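Against the Pre-Cut Sheet
By Zuleica Lacerda

Most gift counters have moved to pre-cut wrapping sheets, and most of the arguments for them concern speed. I think the measurement is being taken in the wrong place. Cutting is a short step. Handling the sheet afterward takes longer, and pre-cutting does nothing for it.

In January I kept a log of 300 parcels wrapped at the Michailidis counter, half from flat stock and half from a roll. The flat stock lost. A thin sheet with four free edges has nothing to hold it down. It lifts when a box is set beside it, and it has to be smoothed again before the first fold. A sheet still attached to its roll has one fixed edge, and that edge does most of the work.

Shafiq Navaratnam, who buys for the shop, objects that rolls produce more waste. He is right about the offcuts. His figures leave out sheets creased during positioning and thrown away, and those go in the same bin.

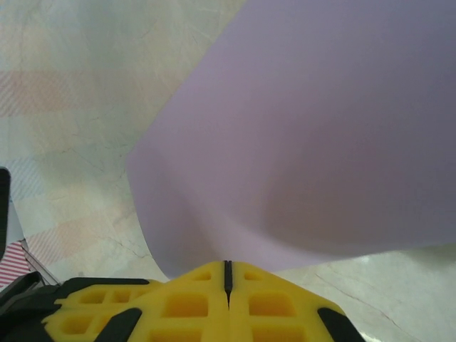 Weight matters more than finish. Heavy paper stays where it is put, and for that grade I have no quarrel with pre-cut. For thin stock I would keep the roll, pull the length over the box, tape one side, and cut last. Shops that insist on flat sheets should at least budget for two weights along the long edge.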